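December, late, almost midnight

I should be asleep but today was so good I have to get it down first. We got 35 clean runs! Our best before this was 6, and that was with everyone grumpy and the batteries dying on us. I keep grinning at my notebook like an idiot.

The lab was warm for once and we started right after lunch. I had the first turn on the gripper and my wrist is sore now, in a good way (must remember to loosen my thumb). Then we swapped, and swapped again, and it got faster every time. By the end of the afternoon we hardly had to talk.
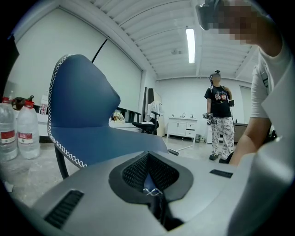
Project afternoon: one headset up close, one across the room, and the blue chair with the white stitching.

I love that chair, by the way. I want one for my room.

After the break we went through the Triltora files, which I had been dreading. 368 clips in the folder and only 2 of them broken! I renamed both and put them aside for tomorrow. The Lorkis script still trips over long file names, so I'm going to try the fix I thought of on the bus home, if I can read my own handwriting (I wrote it on the back of my Skomell receipt, and the ink smeared).

Still to do: charge both controllers, wash my bottle, write the half page on what we changed between rounds. I want to say something about how much slower hands help. Mine were way too quick in the fall.

Okay, lights out. I get the gripper first again tomorrow!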